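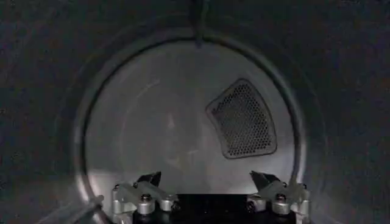 Murkine Tenants Group Questions Dryer Savings Claims

Laundry survey finds little support for "half the time" promise

The Murkine Tenants Group today released the results of its own look at shared laundry rooms, and says residents should think twice before paying more for a faster dry.

Holmgren, the company that runs the machines, raised the price of a load in November and told tenants that new settings would cut drying time in half. The group asked members to write down their start and finish times. It received notes on 100 loads. Only 27 finished in half the old time. Another 31 needed a second paid cycle.

"We were told we would pay a little more and wait a lot less," said Margit Rustad, who led the survey. "I have the first part on my bank statement. I'm still looking for the second."

Holmgren has said that results depend on load size and on how well clothes are spun beforehand. The group does not dispute that, but says the notice posted to tenants made no mention of either.

Hermenegildo Jaramillo, who collected the notes, said the survey has limits. "People wrote times on the backs of envelopes. It isn't a lab test. Holmgren says it has one, so let's see it."

The group is asking Holmgren to publish its test results, refund second cycles and post the date of each lint and vent cleaning on the laundry room door. It has not yet received a written reply.

Press contact: Elsa Sjögren, Murkine Tenants Group, extension 3682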